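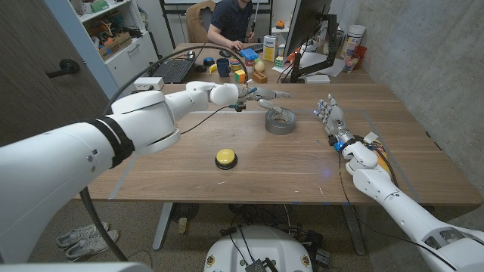

Silbernes Klebeband auf dem Tisch

Geplatzte Buchrücken klebe ich seit Jahren selbst, und weil mich Mitali neulich wieder danach gefragt hat, schreibe ich es mal auf. Es geht um Taschenbücher, also Krimis, Kochbücher, so was. Erbstücke bitte zum Buchbinder!

Ihr braucht Gewebeband, einen Cutter, ein Lineal und ein Falzbein (ein Löffelstiel geht auch). Zuerst den alten Kleber vom Rücken kratzen, ganz vorsichtig, sonst reißt das Papier mit. Dann die losen Seiten sortieren und den Block auf der Tischplatte gerade stoßen. Bei meinem Wälzer mit über 1.000 Seiten hat allein das eine halbe Tasse Tee gedauert.

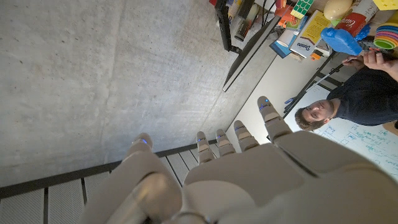
Jetzt dünn Buchbinderleim auf den Rücken streichen, den Block zwischen zwei Brettchen klemmen und über Nacht stehen lassen. Am nächsten Morgen das Band zuschneiden, oben und unten 2 cm länger als das Buch. Mittig auflegen, von der Mitte nach außen glatt streichen und die Enden nach innen umschlagen. Und bitte nicht am Band ziehen, sonst wellt sich später der Deckel – bei mir ist das im November gleich zweimal passiert.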